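Häufige Fragen zum Sortieren von Spielzeug

Muss ich wirklich alles nach Farben ordnen?
Nein. Sieht zwei Tage lang hübsch aus, danach liegt Rot wieder bei Blau. Ich trenne Plüsch von Plastik und lasse es dabei.

Was bringt das Boxensystem von Gultement?
Laut Prospekt »Ordnung für immer«. Ich habe 25 Euro bezahlt und eine Kiste mit Deckel bekommen. Der Deckel klemmt.

Wohin mit den Kindertaschenlampen?
In eine flache Schale, jede vorher einmal einschalten. Ob man für drei Kinder so viele braucht, bezweifle ich. Bei Lampen mit Batterien prüfe ich auch, ob das Fach fest schließt.

Dürfen Aufkleber dranbleiben?
Von mir aus. Cengiz Çınar schwört auf Speiseöl zum Ablösen. Bei mir blieb ein klebriger Rand, und Staub zieht der auch noch an.

Wie oft müssen Plüschtiere gewaschen werden?
Die Ratgeber widersprechen sich. Ich halte mich ans Etikett und wasche, wenn etwas riecht oder klebt. Ein Spezialmittel von Undoton habe ich probiert, einen Unterschied zum Feinwaschmittel sah ich nicht.

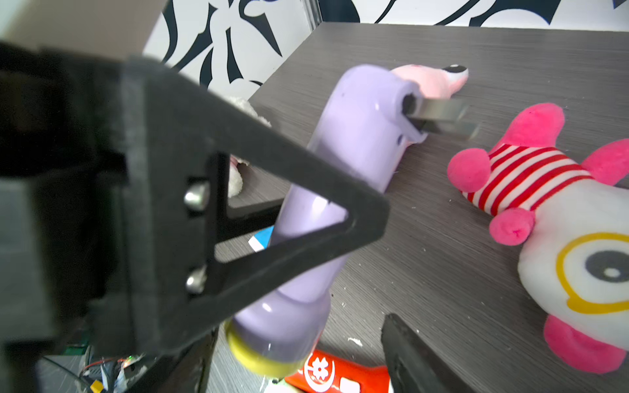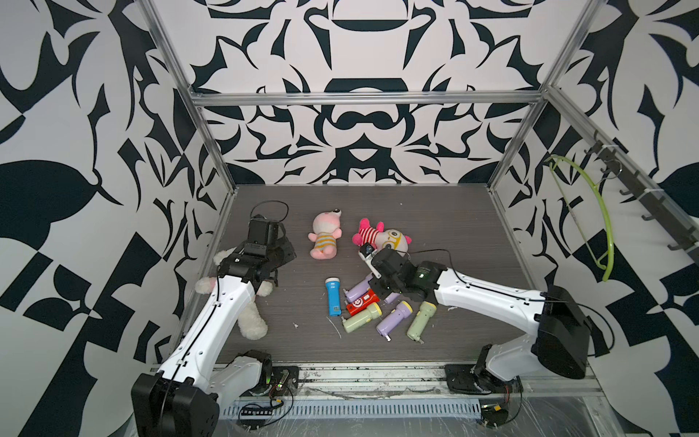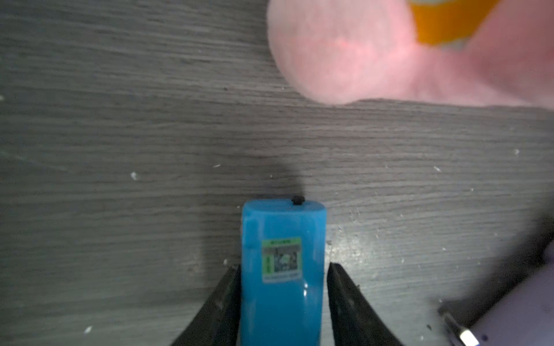 Spielzeug; Plüschfiguren im ersten und zweiten Bild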